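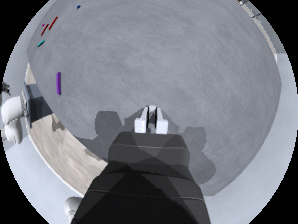
Fig. 1 - Simulated wrist view, likely right arm, with the small parts on the table.

Home | Minutes | Code | Build Log | Contact

Grasuddale Robotics Club
Minutes of the simulation group, 31/08/2026

Present: Sorcha MacAulay (chair), Nobuhle Mokgethi, Rory Lamont, Solomiia Nazarenko (minutes)
Apologies: Jacobus Ntuli

1. Minutes of the previous meeting
Accepted with one correction. The controller branch is named Molefe throughout, and the reference to "Molefe 2" in item 5 is deleted.

2. Two-arm sorting task
Nobuhle reported on the table setup for the Komstead student challenge. The table model and both pedestals are now fixed in the shared configuration file and are not to be edited locally. The small parts (red, teal, purple, blue and magenta) are placed by script at the start of each run. Start positions are random inside a rectangle, and the seed is written to the log.

Of 81 logged runs on the current branch, 30 ended with every part in its tray. Most failures were missed grasps on the thin parts. A smaller group were planner timeouts with both arms requesting the same area of the table. Nobuhle will separate the two in the log, as they share an error code at present.

Wrist views were reviewed for both arms. The group agreed to keep the wide-angle lens model. A narrower lens gives more pixels per part but loses the other arm, and the collision check written in January depends on seeing it. 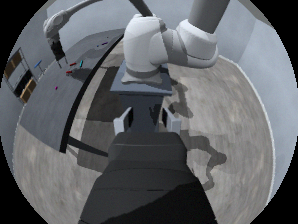

Rory objected that the collision check should not use the wrist views at all, given that joint positions for both arms are available from the simulator at every step. Sorcha replied that the challenge rules allow joint data, but that the club has written the vision check and should measure it before dropping it. Agreed to run both methods on the same seeds and compare.

3. Grasp timing
The gripper close command is being sent before the arm has settled. Solomiia has added a wait of 40 simulation steps after the last waypoint. This reduced missed grasps on the short parts. It made no clear difference on the teal part, where the fault seems to be in the angle estimate. The estimate flips by a quarter turn when two parts lie close together - the segmentation merges them and the long axis is computed for the pair.

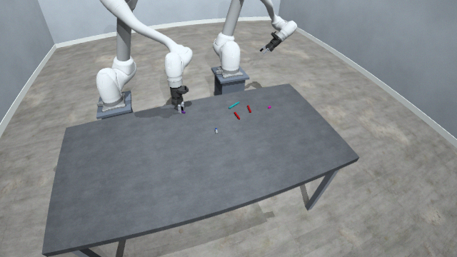
The proposed fix is to segment by color first and compute the axis for each region separately. The two red parts will still merge if they touch. For that case the script will split the region at its narrowest point, and if no narrow point is found the arm will leave both parts until the others are cleared. Solomiia to write this up on the build log before merging.

Finger friction was raised again. It stays at the default until the angle fix is in, so that only one thing changes per test.

4. Division of work between arms
Current rule: each part goes to the nearest arm. With random starts this often leaves one arm idle for most of the run. Rory proposed a cost that includes the queue length of each arm. Accepted for trial on a separate branch, to be called Hatero.

Fixed views from the front of the table will be saved with every failed run. Wrist views will be saved for the last 30 steps only, to keep the disk quota under control.

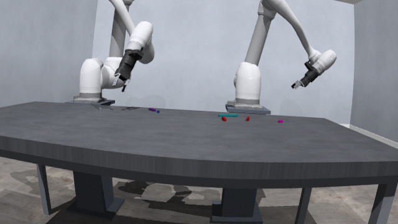 Can new members run the task on a school laptop?
With rendering turned off, the school laptops can run it, though slowly. Rendered runs should be booked on the lab machine.

5. Actions
Nobuhle - separate error codes for missed grasp and timeout.
Rory - Hatero branch, first version with the queue cost only.
Solomiia - color segmentation and build log entry.
Sorcha - comparison runs for the two collision checks, same seeds.
Jacobus - update the install page (carried over).

6. Any other business
The lab machine password has changed. Members should ask Sorcha in person. Request for a second keyboard deferred to the next meeting.

Contact the club secretary | © Grasuddale Robotics Club | Back to top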